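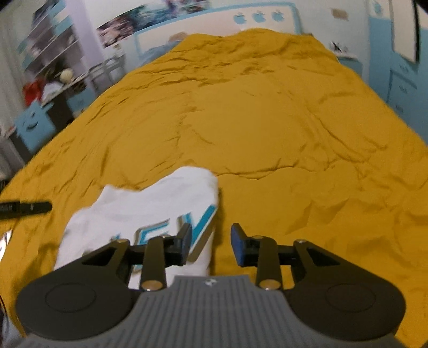

Figure 1. Bed with a mustard-yellow bedspread.

Handout 7: Indexes and Query Plans

Reading for this unit: the course notes on B-tree structure. Students should have the Raken practice database installed before the lab begins.

1. Full scans and index lookups

When no suitable index exists, the database engine must read every row of a table to answer a query. The Bookings table in Raken holds 505 rows, and a full scan of it finishes quickly on any lab machine. The same plan applied to a large production table would be a serious problem. Students are expected to judge a query by its plan as well as by its running time.

2. Composite indexes

A composite index covers two or more columns in a fixed order. An index on (Surname, City) can be used to look up the surname Ozoliņš. It is of little use for a search on City alone – the entries are sorted by surname first.

3. Selectivity

An index helps most when a condition matches few rows. If a filter returns 50 rows out of 505, the planner may use the index or may still prefer a scan, depending on its cost estimates. Out-of-date statistics can lead to a poor choice, so refresh them after loading the Drisa data set.

4. The cost of writing

Each insert must also update the indexes on the table. The Flirnard case study describes a table with nine indexes, several of which no query ever used. Unused indexes should be identified and removed.

Lab exercise

Run the queries in the lab folder and save the plan for each one. Add one composite index, run the queries again, and note which plans changed. Submit both sets of plans with a one-page commentary. Work must be uploaded by 9 p.m. on the day of the lab.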